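Pumon Cell Software
Home Setup Simulation Faults Service Downloads
Search this manual Go

7.3 Fault 727: Part lost during transfer

Fault 727 stops both arms when the cell software loses track of a gripped part. It can occur in simulation or on the real cell. The steps in this section cover a cell with two arms sharing one table, running the Nisteck gripper package. For single-arm cells, see 7.2.

When the fault trips, the arm holding the part stays where it is and keeps its last grip command. The other arm also stops, even if it is nowhere near the part. The status line reads "727 GRIP STATE UNKNOWN" and the run timer is held.

CAUTION: On the real cell, a gripper in fault 727 may still be holding a part. Do not reach under it. Do not press Reset until the part is supported or has been set down.

CAUTION: Resetting the fault opens any gripper whose state is unknown. A part held above the table will fall.

Before you start

You need Supervisor access and the job file that was running. If the fault came up on the real cell, close the guard door and turn the mode key to SIM before step 1. Leave the key in SIM until you reach "Returning to the real cell."

Reproducing the fault in simulation

1. Open the job in the simulator. Use the copy saved with the fault, which has the fault number added to the end of its name.

2. Select View, then Grayscale. Part colors are turned off and the fault markers are easier to find on the timeline.

3. Set playback speed to 31 percent. At full speed the grip state can change between two screen updates and you will miss it.

4. Run the job to the first grip event on the knobbed disc, then press Hold.

5. Check the position of the fingers on the knob. They should close on the knob from both sides, with the wrist directly over the disc. 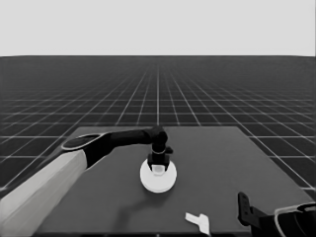 Figure 7-4. Left arm at the disc, second gripper at lower right.

6. Open the Contacts panel and find the entry for the disc. A good grip shows one contact for each finger. If only one finger is listed, the knob is being pushed and the grip will fail when the arm lifts. Go to "Correcting the grip point."

7. If both contacts are listed, press Step to move ahead one update at a time. Watch the Grip State field. Write down the update number where it changes from HELD to UNKNOWN.

8. Compare that number with the move list. If the change happens at the start of a lift, the grip force is too low. If it happens while the other arm is moving, go to "Checking arm clearance."

Note: Shadows in the simulator are for display only. Do not use them to judge the height of a part. Read the Z value in the Parts panel.

Correcting the grip point

1. Select the disc in the Parts panel and choose Edit Grip.

2. Press Center on Feature and pick the knob. Do not pick the rim – the software will accept it, but the fingers will not open wide enough to use it.

3. Set Grip Force to 148. Older job files made with the Espinoza import tool carry a value of 0, and this is the most common cause of fault 727 in simulation.

4. Save the job under a new name and run it again from the start. Do not resume from the hold point. The old contact data stays in memory until the job is restarted.

Checking arm clearance

1. Turn on Show Envelopes for both arms.

2. Play the transfer from the grip event to the release. The envelopes must not touch at any time.

3. If they touch, add a wait to the second arm's program before its approach move. Moving the home position is also possible, but every job on the cell will then need to be checked again.

4. Check any other parts lying on the table. A part in the path of a lowered finger can be pushed into the disc and trip the same fault.

Returning to the real cell

Run the corrected job in simulation 3 times in a row with no fault. Then turn the mode key to MANUAL and run the first transfer with the hold-to-run button. If 727 comes back on the real cell but not in simulation, inspect the fingertip pads for wear and check the gripper cable at the wrist – see 9.1.

Note: Cells shipped with the Hisbridge controller log this fault as 727-H. The steps are the same.

If the fault cannot be cleared, save the fault log before turning off the power. The log is erased at shutdown.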